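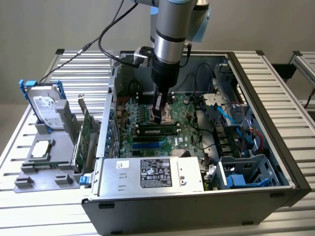 3장. 상영 전 자막 준비와 송출

이 장은 Flollar로 영화 자막을 준비하고 상영 중에 내보내는 방법을 설명합니다. 프로그램 설치와 사용자 등록은 2장에 있습니다. 2장을 아직 끝내지 않은 분은 먼저 그 장을 읽어 주십시오.

설명에 나오는 예는 장편영화 Tatlı의 한국어 자막 파일을 기준으로 하였습니다. 이 파일에는 자막이 2,579개 있습니다. 노래 장면이 많은 영화이므로 대사 자막과 가사 자막이 함께 들어 있습니다. 여러분의 영화는 자막 수가 훨씬 적을 수 있지만 순서는 같습니다.

3.1 시작하기 전에 필요한 것

- 상영본과 같은 판본으로 만든 자막 파일
- 영화의 참고용 영상 (소리가 있는 것)
- 대본 또는 대사 목록
- Onetach 송출 상자와 전용 연결선
- 상영관의 화면 비율과 자막 위치를 적은 종이

주의: 감독판과 극장판은 길이가 다를 수 있습니다. 인도 영화는 중간 휴식이 있는 판본과 없는 판본이 따로 오는 경우도 있습니다. 파일 이름만 보고 같은 판본이라고 판단하지 마십시오. 첫 대사의 시간과 마지막 대사의 시간을 반드시 비교하십시오.

3.2 자막 파일 불러오기

1. Flollar를 열고 '새 상영'을 누릅니다.
2. 영화 제목을 원어로 적고, 그 아래 칸에 한국어 제목을 적습니다. 원어 제목에 특수한 글자가 있으면 그대로 적어도 됩니다. Tatlı의 마지막 글자는 점이 없는 글자입니다. 점이 있는 i로 적으면 나중에 검색할 때 나오지 않습니다.
3. '자막 가져오기'를 누르고 파일을 선택합니다.
4. 문자 형식을 묻는 창이 나오면 '자동'을 선택합니다. 미리 보기에서 한글이 깨져 보이면 '취소'를 누르고 다른 형식을 선택합니다.
5. 왼쪽 아래에 자막의 총수가 나옵니다. 번역자가 보내 준 수와 같은지 확인합니다.

총수가 맞지 않는 때에는 빈 자막이 원인인 경우가 많습니다. '도구' 메뉴의 '빈 자막 찾기'를 실행하십시오. 빈 자막은 빨간색으로 표시됩니다. 화면에서 글자를 일부러 지우기 위하여 넣은 빈 자막도 있으므로, 한꺼번에 삭제하지 말고 하나씩 확인하여야 합니다.

3.3 가사 자막을 구분하기

노래의 자막은 대사의 자막과 모양이 달라야 관객이 편하게 읽습니다. Flollar에서는 이것을 '층'이라고 부릅니다.

1. 노래가 시작하는 자막을 누릅니다.
2. Shift 키를 누른 채로 노래의 마지막 자막을 누릅니다.
3. 오른쪽 단추를 누르고 '가사 층으로 보내기'를 선택합니다.
4. 글자 모양은 '기울임'을 권합니다. 다만 한글은 기울이면 획이 약해 보이는 글꼴이 있습니다. 그런 때에는 기울이지 않고 앞뒤에 음표 기호를 넣습니다.
5. 노래 중간에 인물이 말을 하면 그 자막만 다시 '대사 층'으로 돌려보냅니다.

참고: 같은 후렴이 여러 번 나올 때 번역을 복사하여 붙여도 좋습니다. 그러나 후렴의 길이가 매번 똑같은 것은 아닙니다. 마지막 후렴은 배우가 천천히 부르는 일이 많으므로 귀로 들으면서 시간을 고쳐 주십시오.

한 줄의 길이도 이 단계에서 정합니다. 줄을 나눌 때는 조사 앞에서 나누지 않습니다. '어머니 / 가 오셨다'와 같은 줄은 읽는 사람을 멈추게 합니다. 사람의 이름과 호칭도 같은 줄에 둡니다.

3.4 송출 상자 연결하기

1. 컴퓨터와 송출 상자의 전원을 모두 끕니다.
2. 전용 연결선의 넓은 쪽을 송출 상자에, 좁은 쪽을 컴퓨터에 꽂습니다.
3. 송출 상자를 먼저 켭니다. 앞면의 등이 초록색이 될 때까지 기다립니다.
4. 컴퓨터를 켜고 Flollar를 엽니다.
5. '출력' 메뉴에서 Onetach를 선택합니다.
6. '시험 문장'을 누릅니다. 스크린 아래에 두 줄의 문장이 나오면 연결이 된 것입니다.

주의: 연결선을 상영 중에 뽑지 마십시오. 다시 꽂아도 자막이 자동으로 돌아오지 않으며, 3번부터 다시 하여야 합니다.

시험 문장이 나오면 객석의 맨 뒤와 맨 앞, 그리고 양쪽 끝에 앉아서 읽어 봅니다. Rutine 극장처럼 좌석이 300개인 상영관에서는 기본 크기가 잘 맞습니다. 좌석이 1,000개를 넘는 야외 상영에서는 글자를 한 단계 크게 하고, 그 대신에 한 줄의 글자 수를 줄입니다. 앞사람의 머리 때문에 아랫줄이 보이지 않는 자리가 있으면 '위치' 항목에서 자막을 조금 올립니다.

3.5 시간 맞추기

1. 영사 담당자에게 영화의 첫 부분을 틀어 달라고 부탁합니다.
2. 첫 대사가 들리는 순간에 스페이스 키를 누릅니다.
3. Flollar가 파일의 시간과 실제 시간의 차이를 계산합니다. '적용'을 누릅니다.
4. 휴식 직후의 첫 대사에서 같은 일을 한 번 더 합니다.
5. 마지막 노래의 첫 줄에서 시간을 확인합니다.

첫 대사에서는 맞고 마지막 노래에서 맞지 않으면, 차이가 조금씩 커지고 있는 것입니다. 이것은 초당 화면 수가 서로 다를 때 생깁니다. '차이 적용'을 여러 번 눌러도 해결되지 않습니다. '설정'에서 '재생 속도'를 상영본과 같게 바꾼 다음에 1번부터 다시 하십시오.

3.6 상영 중의 조작

스페이스 키: 다음 자막을 내보냅니다.
백스페이스 키: 화면의 자막을 지웁니다. 순서는 바뀌지 않습니다.
위, 아래 화살표: 관객에게 보이지 않게 목록만 움직입니다.
F9 키: 자동 송출과 수동 송출을 바꿉니다.

자동 송출을 쓰더라도 자리를 떠나지 마십시오. 인도에서 온 상영본은 상영 전에 광고나 안내문이 붙어 있기도 하고, 영사실에서 휴식을 예정보다 일찍 넣기도 합니다. 자동 송출은 이런 일을 알지 못합니다.

자막이 늦어졌을 때의 순서는 다음과 같습니다.

1. F9 키를 눌러 수동으로 바꿉니다.
2. 백스페이스 키로 화면을 비웁니다.
3. 화살표로 지금 들리는 대사를 찾습니다. 대사를 알아듣기 어려우면 사람의 이름이나 지명이 나오는 자막을 기다립니다.
4. 그다음 대사가 시작할 때 스페이스 키를 누릅니다.
5. 세 개 이상의 자막이 잘 맞으면 F9 키로 자동 송출에 돌아갑니다.

놓친 자막을 빠르게 연속해서 내보내지 마십시오. 관객은 그것을 읽을 수 없고, 아직 오지 않은 농담의 결말이 먼저 보일 위험도 있습니다.

3.7 배우와 감독의 이름 표기

크레디트의 이름은 번역자마다 다르게 적기 쉽습니다. 한 영화제 안에서는 안내 책자, 자막, 관객과의 대화 화면의 표기가 모두 같아야 합니다. '이름표' 창에 한 번 등록하면 Flollar가 다른 표기를 찾아서 알려 줍니다.

1. '이름표' 창을 엽니다.
2. 원어 이름과 한국어 표기를 나란히 적습니다. 예를 들어 Mohandas Unnithan은 '모한다스 운니탄'으로 등록하였습니다.
3. '전체 검사'를 누릅니다.
4. 다른 표기가 발견되면 '바꾸기' 또는 '그대로 두기'를 선택합니다.

말라얄람어와 힌디어의 이름은 같은 로마자라도 소리가 다를 수 있습니다. 가능하면 본인이나 배급사에 물어본 다음에 등록하십시오. 등록한 이름을 나중에 고치면 이미 인쇄한 책자와 달라지므로, 고친 날짜를 비고 칸에 적어 둡니다.

3.8 저장과 종료

1. 마지막 크레디트가 모두 올라갈 때까지 기다립니다. 크레디트 뒤에 짧은 장면이 나오는 영화도 있습니다.
2. '상영 끝'을 누릅니다.
3. 상영 기록을 저장할 위치를 정합니다. 기록에는 손으로 고친 자막의 시간이 모두 들어 있습니다.
4. Flollar를 닫고, 컴퓨터를 끄고, 마지막으로 송출 상자를 끕니다.

같은 영화를 수요일에 한 번 더 상영하는 경우에는 새 상영을 만들지 말고 '이전 기록으로 시작'을 선택합니다. 상영관이 바뀌면 3.4의 글자 크기 확인과 3.5의 시간 맞추기는 다시 하여야 합니다. 두 언어의 자막을 동시에 내보내는 방법은 4장을 보십시오.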